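Accueil Actualités Ateliers Espace presse Contact

COMMUNIQUÉ DE PRESSE

Clestville, lundi 10 juin 2019

Lusow ouvre à Clestville ses ateliers de pliage du linge de maison

C'est avec un grand plaisir, et après de longs mois de préparation, que la maison Lusow invite les habitants de Clestville et des environs à ses nouveaux ateliers consacrés au pliage et au rangement du linge de toilette. Serviettes, gants, draps de bain : tout ce qui s'entasse si volontiers dans nos armoires y trouvera enfin sa place !

Chaque séance dure 2 heures et réunit 20 participants au plus, autour de grandes tables garnies de tissu, sur lesquelles l'éponge se travaille bien à plat. « Ma grand-mère pliait en trois, ma mère en quatre, et l'on en discutait encore au dessert », se souvient Mirjam Kälin, responsable des ateliers, qui accueillera les deux écoles avec la même bienveillance. Hubert Schnyder, son collègue, se chargera pour sa part du rangement des armoires, des étagères hautes et des petites salles de bains.

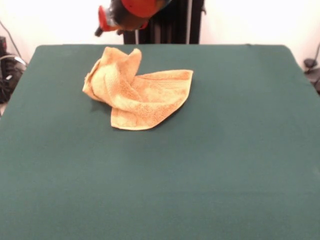
Une serviette éponge orange pêche, encore froissée, sur une table recouverte de tissu vert.

Les inscriptions sont ouvertes dès aujourd'hui à la boutique Lusow, et un second cycle, plus particulièrement dédié aux draps et aux housses, suivra en novembre. Chacun peut bien sûr apporter son propre linge.

Contact presse : Florian Eberhard, maison Lusow, Clestville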